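Unit 5 – Ticket triggers, automations and SLA policies
Notes to accompany the lab, 18th February. B. Brabec

## 5.1 Order of evaluation

When a ticket is created or updated, Trillell runs every active trigger from the top of the list down. A trigger that changes the ticket sends evaluation back to the top, skipping triggers that have already fired in that cycle. Automations are separate: they are time-based and run once an hour.

- Triggers: event-based, order matters.
- Automations: time-based, need a condition that the action itself cancels.
- Macros: applied manually by an agent. No conditions.

An automation without a cancelling condition fires every hour until the ticket closes. The usual remedy is a tag – add `reminded_once` in the action and exclude it in the conditions.

## 5.2 SLA policies

Only one policy applies to a ticket. The first match in the list wins, so put the restrictive policies first. In the lab data set the Coetzee organization has a first reply target of 160 minutes in business hours; all others fall through to the default.

Changing a ticket's priority recalculates the target from the original creation time. A ticket can therefore breach at the moment it is upgraded. Check the event log before reporting this as a fault.

## 5.3 Lab queue

Log in to the Torudberg sandbox and open the view *Returns and Shipping*. Start with ticket 3373. It has three conflicting triggers on the `status` field. Write down the firing order before you consult the log.

Box on the table, two camera positions:

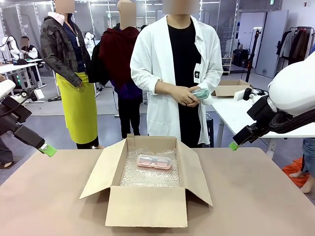
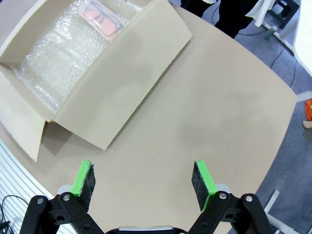
Deactivate the duplicate trigger; do not delete it. Deleted triggers lose their revision history, and you will need it for the comparison in Unit 6. If the Vevo connector shows a sync error, reauthorize it under *Channels* and resubmit the ticket.

## 5.4 To hand in

1. Firing order for 3373, with the condition met at each step.
2. A corrected automation, including its cancelling tag.
3. One paragraph on policy order in 5.2.

Reading for next unit: views, group permissions, audit log export.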